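3.2 House rules for collecting demonstrations

I'll be upfront that I did not want to write rules. When Iman El Sherbiny and I started recording at the counter in February, our whole protocol was a sticky note that said "reset the sink, go again." We had 300 episodes before Noreen Tully sat down to check them, and she kept 241. The rest had problems we could have caught on the spot: an arm that started from some odd pose, an operator who let go and regrabbed four times, a wrist view so smudged that you couldn't tell foam from scouring pad. So, rules!

The first one covers the start of an episode. Both arms go to the home pose, the gripper opens all the way, and the operator says the task out loud before touching anything. (Sille Skov thought the talking part was silly and now does it more loudly than any of us.) If the spoken task and the written one don't match, we stop and fix the sheet. We don't rename episodes afterward, ever. I did that once and it cost me a weekend.

The second rule is about people. One person drives, one person watches, and the watcher has the stop button in hand — on the bench doesn't count. Reaching into the workspace is fine between episodes, with the arms paused and the driver's hands off the controls. Sessions run 15 episodes and then the pair swaps. We tried longer blocks and the grasps got sloppy toward the end, mine especially.

Water gets its own rule. Motors and electronics stay below the counter or well back from the sink, every cable gets a look before the tap is opened, and we wipe the fingers between sessions. Ruairí Quinlan also wanted cables kept out of the arm's reach entirely. I agree with him in principle, but our kitchen is small, so the written version says a cable may cross the counter only where neither arm travels during the task.

Soft objects gave us the most trouble, and Figure 4 is a wrist view from the sponge task.
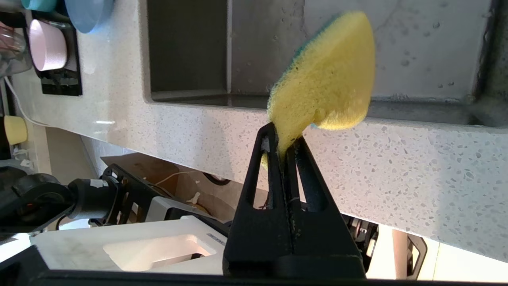
Figure 4. Sponge held between the gripper fingers, with the sink behind.

We went back and forth for ages on what counts as a good grasp when the thing you're holding changes shape. Ruairí wanted a force limit. Noreen wanted a label she could apply from video alone, and hers won, mostly on the grounds that she was the one doing the labeling. A grasp passes if the object stays in the fingers from pickup to release and doesn't touch the counter in between. Squashing is allowed. Regrasping is allowed once, and it has to be marked in the log.

Failed episodes stay in the archive with a reason code and the driver's initials. I'd urge other groups to copy this one even if they skip everything else, as we ended up using the failures to tune the release threshold in Section 4.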